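Zondholm Heat-Set Label Press
Section 4: Setting up and labeling garments 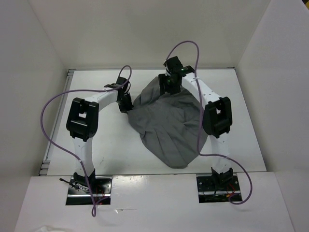
Clundover Textile Services - Linen Room and Labeling Team

4.1 Before you start

Read Section 2 (Electrical Safety) if you have not used the press before. The press needs its own outlet. Do not run it from a power strip or share the outlet with a steam iron.

You will need:
Label tape, 600 labels to a roll
A test cloth, cotton or poly-cotton
The lint brush from the drawer under the press
Heat-resistant gloves

4.2 Leveling the press

1. Set the press on a firm bench with the handle facing you.
2. Leave a hand's width clear on both sides and behind.
3. Turn the front feet until the bubble sits between the two lines.
4. Push down on each corner. If the press rocks, adjust the feet again and tighten the lock nuts.

Note: The rear feet on the older model do not turn. Use the rubber shims that came in the bag with the manual.

4.3 Fitting the label tape

1. Switch the press off at the wall and let the top plate cool.
2. Lift the side cover and take out the empty core.
3. Slide the new roll onto the spindle with the printed side facing down.
4. Feed the tape under the guide bar and out through the slot until two blank labels show.
5. Close the cover. It clicks when it is shut properly.

Sitberg tape is wound the other way. If you are using up old Sitberg stock, the printed side faces up in step 3.

4.4 Heating up

1. Switch on at the wall, then at the front panel.
2. Turn the dial to the fabric setting: 1 for synthetics, 2 for poly-cotton, 3 for cotton and linen.
3. Wait for the green light. On setting 3 this takes 6 minutes from cold.

CAUTION: The top plate is hot well before the green light comes on. Keep sleeves and cords away from it.

4.5 Applying a label

1. Brush lint from the label area. Shirts and tunics are labeled inside the collar, pants inside the waistband, towels and sheets on the hem at one corner.
2. Lay the label area flat over the lower pad. Smooth out any wrinkles with your hand. The rest of the garment can hang off the bench.
3. Place the label print side up, clear of seams and buttons.
4. Pull the handle down until it locks. The timer starts on its own.
5. When the buzzer sounds, lift the handle and slide the garment out. Do not tug on the label.
6. Leave it flat until it is cool to the touch, then pick at one corner with a fingernail. If the corner lifts, press it again.

Always do the first label of the day on the test cloth. Change the test cloth when there is no clean space left on it.

CAUTION: Do not press waterproof fabric, fleece or anything with a rubber backing. These items get a sewn label - see Section 5.

4.6 Pad care

The lower pad wears down in the middle and labels start to lift at the edges. Replace it every 1000 labels, or sooner if the surface looks shiny. The counter on the front panel shows the running total. Hold the reset button until it reads zero after fitting a new pad.

Pads are ordered from Hnatiuk under part number 490. Put the request in the linen room book with your initials. Halyna Hutsuliak places the order at the end of each week.

4.7 Shutting down

1. Leave the handle up.
2. Switch off at the front panel, then at the wall.
3. Put the cover on only when the top plate is cold.

Section revised Sunday, May 13, 2018. Replaces the February pages, which should be taken out of the binder.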